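Chapter 7
Looking After the Gripper on a Bench Cell

Before you start: Chapter 3 (stopping the arm safely), pad swap kit, lint-free wipes.

Most trouble in a glassware cell starts at the fingers. Not the arm, not the code. Pads pick up dust, pads get slick, a tube slips. Ildikó Bárány ran the Flolta cell for 25 weeks and logged 104 stops, over half of them put down to dirty pads. So we begin there.

Daily check, arm stopped:
Wipe both pads. Look along the grip surface for specks.
Check the finger bolts, then the mounting block.
Open wide, close slow, empty. Then one tube, held over the cup.
Clear drips off the table before teh next run.
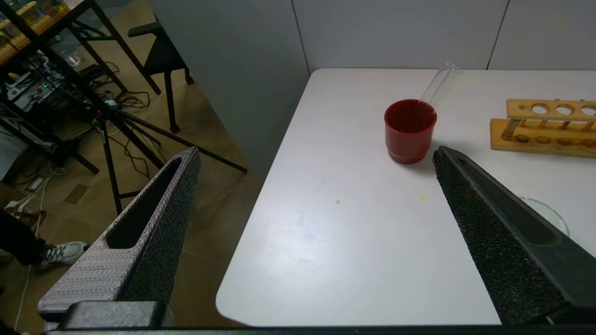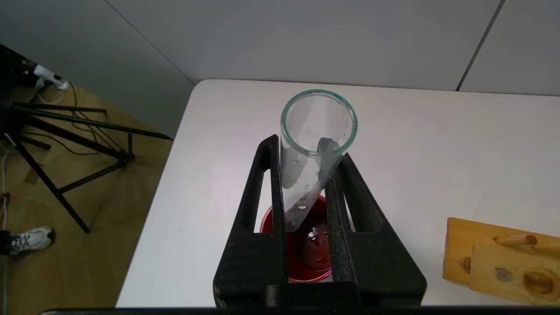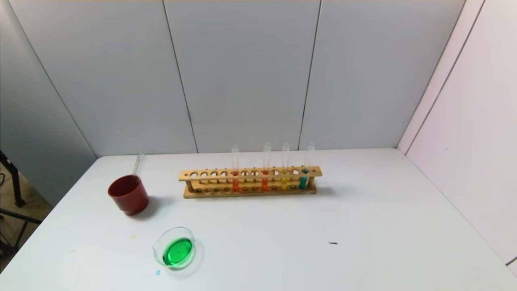
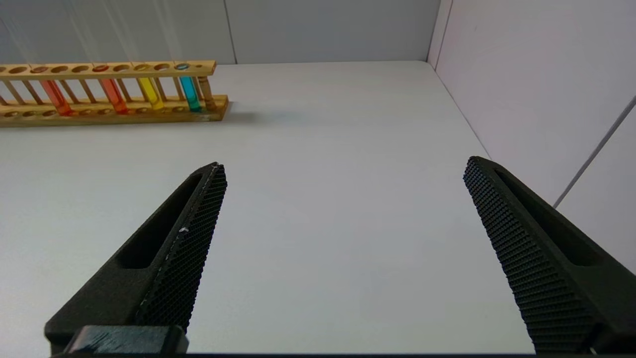
Fig. 7.1 The tube cell at Flolta. Second picture: tube held between the fingers. Last: fingers open, textured pads in view.

Pads on this cell get changed every 200 cycles. Sounds like a lot of pads. It is. Brahim Kamel tried stretching it in August and went back after 3 days.

Write down every change, date and cycle count, even if the old pad looks fine. Section 7.1 covers removal, 7.2 the re-zero afterward. Dont skip 7.2, a new pad is thicker than a worn one and the closing position will be off.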